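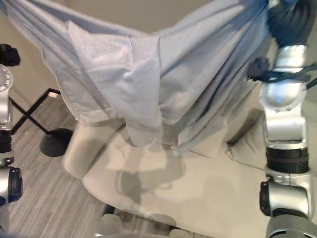
Cloth held up between the two arms, padded mat underneath.

Forum: Cells and Safety > Two-arm handling
Thread: House rules for fabric work

sdalgleish
We're rewriting our house rules for cloth handling. Draft so far:
1. Nobody reaches under a raised cloth until both arms are stopped.
2. Cables near an arm get checked before each session.
3. Stands stay outside the marked reach.
Anything missing?

Ogilvie21
Rule 3 needs a distance. There's a black stand beside the mat in your picture and I can't tell from that whether it's in reach or out of it.

a_paterson
Same for the black cable running past the right arm. "Checked" by whom, and for what? Ours says slack, connector and clearance, initialled on the sheet.

marinho_a
I'd drop rule 1 and use a fenced area. People forget rules about cloth.

sdalgleish
We refold by hand every few minutes. A fence would mean opening a gate 389 times a week.

marinho_a
Then interlock the gate. Counting how often you go in is an argument for it.

tyyne_p
Don't agree. For slow, light work a proper stop and a written rule is fine, if your risk assessment backs it. I'd add one about creases though. A deep sag hides the mat from anyone standing opposite, so look from both sides before restarting.

sdalgleish
Adding that as rule 4. Cable wording changed to Angus's version. Will measure for the stand tomorrow.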